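Sort the Mushroom Buttons by Block, Then by Cap

Most small panel shops store push buttons by cap color. Red goes in one bin, yellow in another, and the bins get a label that says exactly that. I think this is the wrong first key, and I have thought so since the stock transfer at Arnholm, where 900 assembled units arrived sorted by color and had to be opened up again on the bench.

The cap is what the operator sees. The person wiring the panel needs to know the contact arrangement, and that information sits at the other end of the part.
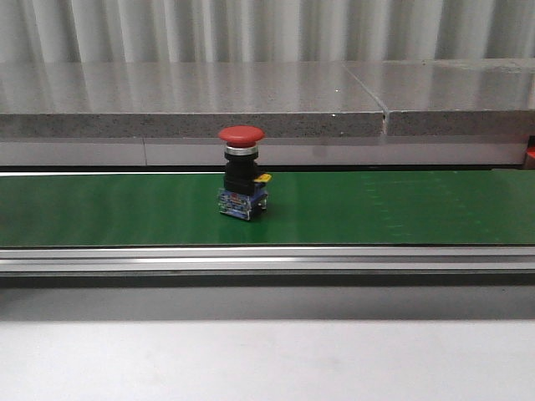 Contact blocks are the component most often ordered wrong. A stop function needs a normally closed contact, a start or acknowledge function usually needs a normally open one, and a good many blocks carry both. With the switch standing upright, red cap on top and blue block at the bottom, the terminal screws face outward and the block can be checked without picking the part up. The printing is small on every make I have handled. Stand the part up anyway, at eye level if the bench allows it.

Refilwe Shezi, who ran stores at Biltberg when I was there, disagreed with me in writing. Her argument was that color errors are the dangerous ones, and a color bin prevents them. I accept the first half. But a yellow cap in place of a red one gets caught at a glance by anyone who walks past the panel. A wrong block stays hidden behind the door until a functional test finds it, and not every shop tests every circuit.

On a mixed bench the colors separate themselves. Red and yellow caps can stand side by side and still be told apart from across the room.
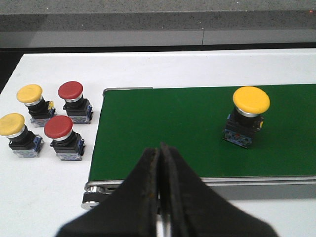
What the bin label should say

Contact arrangement first, in the largest type. Cap color second. Supplier part number third, and the date of receipt if the shop rotates stock. We used this order at Mamance for 2 years. Checking a tray of 60 took one person 4 minutes, most of it spent turning parts so the terminals faced the same way.

The surface matters more than people allow.

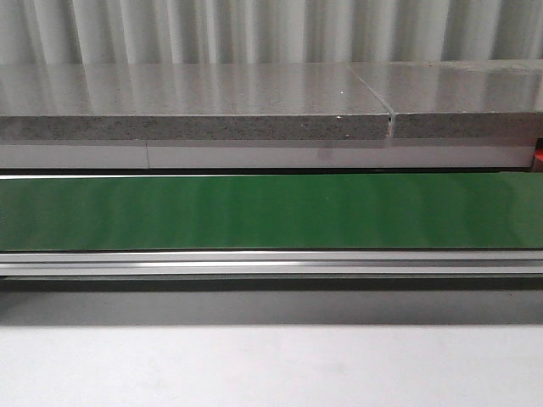 A hard, smooth top is easy to wipe and lets a part slide under one finger, but small screws travel on it and end up in whatever gap is nearest. I would put a shallow tray under any work that involves loosening a terminal. Mahmoud sells one with a ribbed mat that does the job. A baking sheet with a dish towel in it does the job too.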